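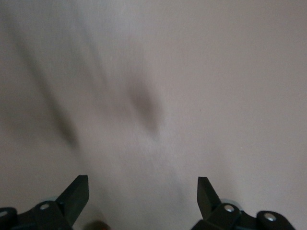

Matte beige tabletop – what do you clean yours with?

Tables and Worktops > Care and Cleaning

lsorrentino
We're redoing the workroom and I have to settle on a top for the long table. The one in the photo is the matte beige, the color Konby sells as Fontana. I like it a lot. It's plain, no pattern, no fake grain, and it goes a bit pink or a bit gray depending on which part of it you look at. My worry is upkeep. We cut fabric and sort small parts on this table all day, and I've read that matte tops hold on to fingerprints and grease. Does anyone have a matte top in daily use, and what do you wipe it with?
Loredana Sorrentino

pinebench
Is the dark streak at the upper left a stain? And the blotch near the middle? If that's after one week I'd pick something else.

lsorrentino
They look like shadows to me. I don't know of any marks on the top.

pinebench
OK. They do have soft edges. I had a grease mark on a gray top that looked a lot like that, so I asked.

marta_k
We have had the same color in a kitchen for 3 years. Warm water, a drop of dish soap, microfiber cloth, then a second cloth to dry. The drying matters more than the soap. If you let it air dry you get a dull film, and on a matte surface you can't buff it away the way you can on gloss.

For grease I leave the soapy cloth flat on the spot for 10 minutes and then wipe. No scrubbing.

oldtoolbox
Don't use a melamine sponge on it, whatever anyone says further down. It's a fine abrasive. It will polish the spot you rub and you'll have a shiny patch in the middle of a matte table for good.

gridley55
I've used melamine sponges on matte tops for years and never had a shiny patch. Wet sponge, light pressure, rinse after. People lean on them too hard.

oldtoolbox
Was yours a light color? On light colors you don't see the patch until the sun is low. Mine was a Gonder desk in off-white. At noon it looked perfect. At five in the afternoon I could see every place I'd rubbed.

gridley55
Light gray. And I do have a west window. I'll look again this evening, but I've never noticed anything.

marta_k
I'm with oldtoolbox on this one. The maker's sheet for ours said no abrasives and that included the sponge. Ask for the sheet before you buy, because the tops are not all the same material even when the color is.

lsorrentino
Thanks. I have the sheet for the Konby one somewhere. I was also looking at the Veltport top, which is nearly the same beige but comes in a satin finish. Is satin easier?

tall_order
Satin is easier to wipe and worse to look at under a bright lamp. We had a satin top in a sewing room and the glare off it was tiring by the end of the day. We changed to matte and I would not go back. For sorting small parts, a plain matte top is what you want. Dark pieces show up right away on beige.

pinebench
Light pieces don't, though. White buttons on beige is a pain. I keep a dark felt mat for those.

tall_order
True. A mat fixes it.

renfield_d
What are the tiny pale specks in the photo? There are a few of them. Dust, or part of the finish?

lsorrentino
I didn't notice them until you said it. I'll have to look at the table up close. There's no pattern in the finish that I know of.

renfield_d
If they wipe off, fine. If they don't, I'd ask the seller before you order the full length.

gridley55
Looked at my desk with the sun low. There is one spot by the keyboard that is a little shinier. It could be from my wrist. I'm still using the sponge, but I'll give oldtoolbox half a point.

oldtoolbox
I'll take it.

marta_k
One more thing for the fabric cutting – use a cutting mat, always. A rotary blade line in a matte light top fills with dirt and no cleaner gets it out. We have one line, 30 cm long, from the day I thought I'd be quick.

lsorrentino
We have mats, and I'll make it a rule that they stay down. I'm going with the matte. I'll order in April when the room is painted and post again once we've used it for a while.

tall_order
Get an offcut with the order if they'll give you one. Try your cleaners on that first.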